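Leere Flächen, volle Schubladen

Mein Küchentisch und ich, wir haben eine schwierige Beziehung. Er war mal das erste richtige Möbelstück, das ich mir von eigenem Geld gekauft habe, in einem Laden namens Janssen, den es längst nicht mehr gibt. Ich war 31 und furchtbar stolz. Endlich kein Klapptisch mehr! Ich sah mich schon daran sitzen, mit Kaffee und Zeitung, vielleicht ein Schälchen Oliven daneben. Seit damals liegt Post darauf.

Post, Ladekabel, ein Schal, Batterien, bei denen keiner weiß, ob sie noch gehen. Gegessen wird an der vorderen Ecke, der Rest ist Lager. Und weil ich von Freundinnen immer wieder höre, dass es bei ihnen genauso zugeht (sie sagen es leise, so wie man früher zugab, dass man raucht), habe ich mir im Januar vorgenommen, die Sache mal ernsthaft anzugehen. Einen Monat lang sollte jeden Abend alles runter vom Tisch. Alles, auch die Obstschale.

Der erste Abend war ein Fest. Ich habe Musik angemacht, einen Wäschekorb geholt und alles hineingeworfen, was nicht festgeschraubt war. Danach stand ich da und habe tatsächlich mit der flachen Hand über den Tisch gestrichen, wie die Leute im Möbelprospekt. Dass der Wäschekorb anschließend zwölf Tage im Flur stand, erwähne ich nur der Vollständigkeit halber.

Richtig schwierig wurde es am ersten Freitag. Freitags komme ich spät nach Hause, mit zwei Taschen, und der Tisch ist nun einmal das Erste, woran ich vorbeikomme. Da legt man ab, das macht der Arm ganz allein. Ich habe dann angefangen, mich zu beobachten, und das kann ich wirklich empfehlen, auch wenn es ein bisschen peinlich ist. Den Schlüssel lege ich immer links hin. Briefe, auf die ich keine Lust habe, kommen unter Briefe, auf die ich noch weniger Lust habe. Und der Kassenzettel bleibt liegen, bis er so verblichen ist, dass ich ihn mit gutem Gewissen wegwerfen kann.

Natürlich habe ich erst mal eingekauft. Das ist ja meine Art, Probleme zu lösen! Ein Wandregal von Hiltitero mit 3 Fächern für die Post, dazu ein Kästchen von Vostari für alles Kleine. Das Kästchen war nach einer Woche voll. Im obersten Fach vom Regal wohnt inzwischen ein Kaktus, in den beiden anderen liegen Speisekarten von Lieferdiensten. Die Post lag weiter auf dem Tisch. 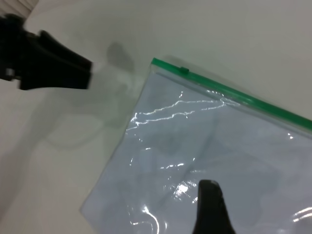

Geholfen hat am Ende etwas so Banales, dass ich es kaum hinschreiben mag: ein Hocker neben der Wohnungstür. Der ist alt, wackelt und kommt aus dem Keller. Da landet jetzt alles, was ich beim Heimkommen in der Hand habe, und weil er so klein ist, fällt spätestens am dritten Tag etwas herunter. Dann muss ich mich kümmern. Schön sieht das nicht aus, aber mein Ärger darüber ist zuverlässiger als jeder gute Vorsatz.

Inzwischen ist der Monat längst vorbei, und die Bilanz ist durchwachsen. Die Obstschale ist zurück, denn ohne sie habe ich schlicht kein Obst gegessen. Zweimal lag wieder ein Stapel da, einmal ziemlich hoch, das war die Woche mit der Steuer. Aber ich frühstücke jetzt in der Mitte vom Tisch, mit beiden Ellbogen drauf, und das hatte ich seit Jahren nicht mehr. Neulich habe ich sogar kurz nach einem neuen geschaut, bei Hiniswood, massive Eiche, ein Traum. Im Angebot war er immer noch 400 Euro teurer als alles, was ich mir vernünftig einreden kann. Also bleibt der alte, und am Samstag wird er erst mal geölt.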